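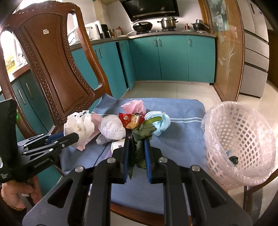

A parent told us at the last open evening that she had chosen the school because her son came home from his trial day talking about lunch. We hear versions of this fairly often, and we don't mind. Cooking and eating together take up a good part of the week at Hunholm, and most families ask about the kitchen before they ask about reading levels.

Hunholm Community School is a small independent primary school on the edge of town. We opened in the old Flaltis dairy building with 20 students and one classroom. Today we have 162 students from Prep to Year 6, and the dairy's cool rooms have become the library and the music room. The main hall still has its original tiled floor, so slippers are part of the uniform in winter.

How we teach

Classes are grouped across two year levels, with the exception of Prep, which stays on its own. Mornings are for literacy and maths. Afternoons are given over to longer projects, sport, art and the kitchen and garden program. Students stay with the same home teacher for two years wherever staffing allows.

We follow the national curriculum and report to parents twice a year in writing. Homework begins in Year 4 and is limited to 30 minutes a night.

Kitchen and garden

Every class cooks once a fortnight. The older students plan a menu from what is ready in the beds, which in a good season means silverbeet, broad beans, pumpkins and more zucchini than anyone wants. Peelings and trimmings go to the compost bays behind the bike shed. Recipes are sent home at the end of each term.

The kitchen is nut free. Please tell the office about any other allergies when you enrol, and again if anything changes.

Our grounds

The school has two playing areas. Omo is the lower field, named by the first group of students for reasons they have never agreed on, and it is used for athletics and the August cross-country. The upper yard has the climbing frame, the sandpit and the shade sails. The Haque Room, next to the upper yard, is used for before and after school care and can be hired by local groups on weekends.

Enrolment

We take enrolments throughout the year where there is space. Prep places for next year are filling, and there are 4 left as of July 2026. Tours leave from the front office during term and take a little under an hour. Younger brothers and sisters are welcome to come along. Street parking is limited at drop-off time, so please use the gravel car park off the side lane.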